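About Lomorura

We write the software that sits between a robot arm and an ordinary room. We don't build arms. We tried once, in our first year, and the result is holding a door open in the back hallway.

Most of our week goes into kitchens, which are full of shiny lids and white things in front of other white things.

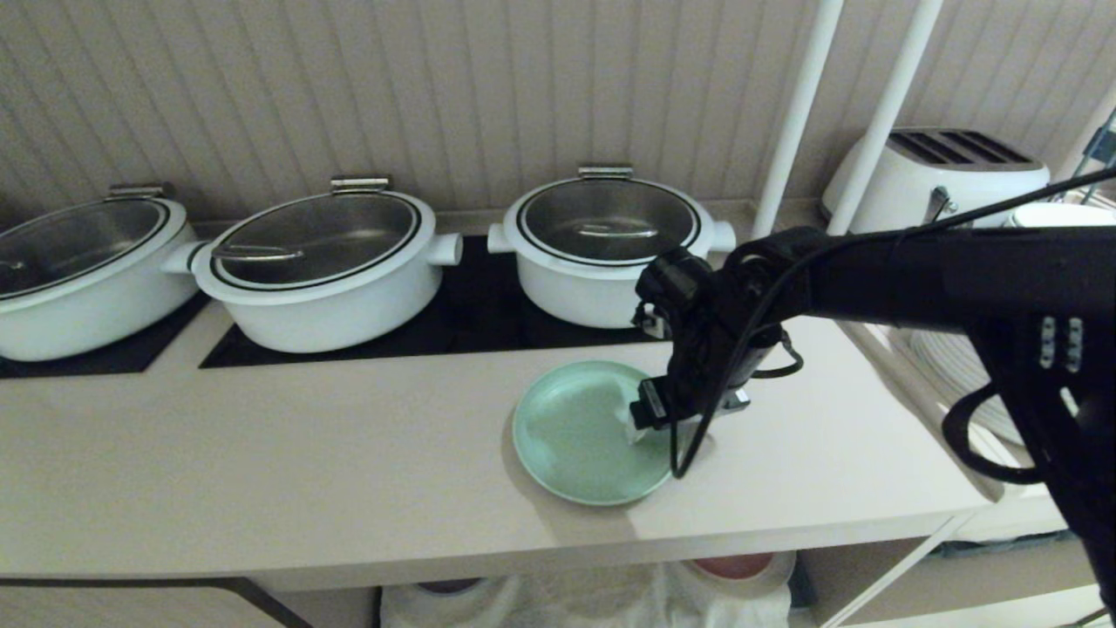
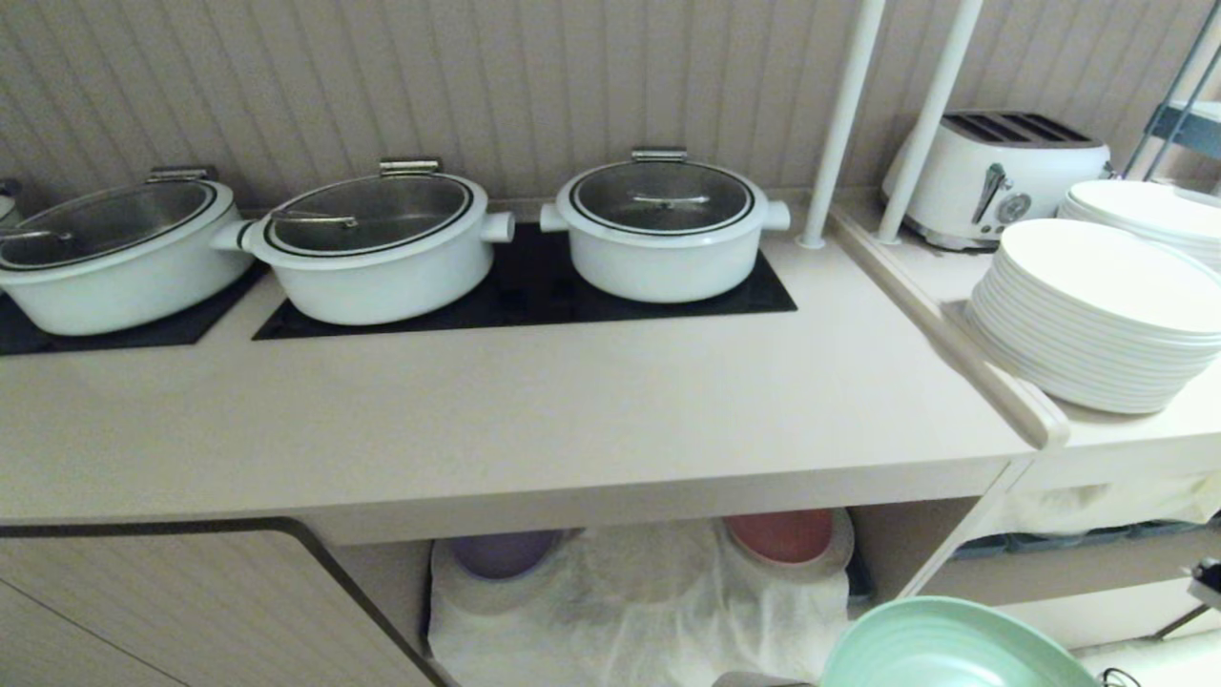
White pots, glass lids, pale wall: a fair sample of what our perception code has to put up with.

What we make

Hindov is our perception package. It takes camera images and gives back a list of objects, where they are, and how sure it is about each one. The last part took the longest. Early versions were sure about everything, including a reflection of the ceiling light that Hindov filed under "bowl" for most of one June. Glass is still its weak subject. When it can't tell a lid from what's under the lid, it now says so, and the planner gets to decide whether to look again from another angle.

Shen is the planner. Give it a goal and a map of what is in the way, and it works out a path for the arm, cable included. We mention the cable because plenty of planners pretend there isn't one. Shen will also refuse a job. Customers find this annoying for the first month and then ask us how to make it refuse more.

Podonetti is the tooling: logging, replay, and a viewer that lets you scrub through a run and see what the software believed at each step. It started as a folder of scripts that we were ashamed of. It is now the thing people buy first. We have stopped trying to understand this and have put a price on it.

How we work

We are 16 people in one building with one good coffee machine. Every change to the code runs against 535 recorded tasks before it goes anywhere near hardware. A full pass takes 734 seconds, long enough to get coffee and short enough that there is a line for it.

We publish our failures to customers in the release notes, under the heading "Still bad at." The October 2024 notes have a long one. Stacked plates moved off the list, then moved back on.

Who we work with

Mostly small teams that already own an arm and would like it to do something. Some are labs, some are food service companies, and one makes hats. If you need a humanoid that does a backflip, we can recommend several very good videos.

Working here

We hire slowly and read every application. You don't need a robotics degree. You do need to be able to look at 900 lines of log output and stay polite. Open positions are on the jobs page, and if the page is empty, so is the list.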